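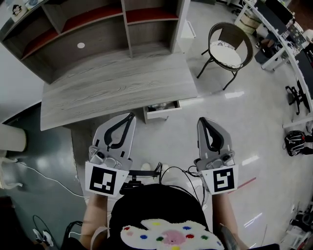

Photograph: Felstead Handling Laboratory

Comparing two hand-held grippers before purchase: which checks are worthwhile?

Posted by Aslı Uçar, 14 November 2019

Our department is assessing hand-held grippers from two suppliers, Sorkex and Wameder, with a view to ordering further pairs. Both carry a small camera and are tracked by means of printed markers. We have completed 178 short trials at a desk, chiefly opening drawers and moving small items between shelves. The Sorkex pair loses tracking less often, but operators report that it tires the wrist. May I ask which measurements other groups have found useful, and whether marker shape should influence the decision?

Kheri Muli

In October we carried out a similar comparison, with 1142 recordings in total, and I would suggest the following. Please log tracking losses against wrist angle, not merely per trial. A flat marker panel becomes difficult to read once it is turned well away from the tracking camera, whereas a cube usually keeps at least one face in view. The cube does, however, catch on shelf edges.
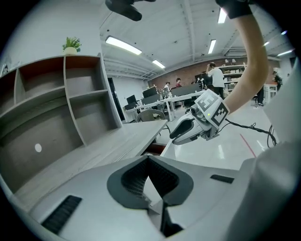 Marker cube on a hand-held gripper, fingers to the left.

With regard to fatigue, weigh each unit with its cable attached - the cable is often omitted from the supplier's figure - and limit each operator to 7 minutes at a time. Alternate the two makes within a session, so that neither is always used by tired hands. Finger pads should also be compared on the same objects, as a curved pad and a flat one will favour different items.

Akbulut_Workshop

We went with Wameder and have had no complaints. Check the price of replacement pads.

Felstead Stores

Ceiling lights reflecting from a shiny floor or from glossy marker paper may affect detection. Matt paper is advised. I cannot comment on the wrist problem.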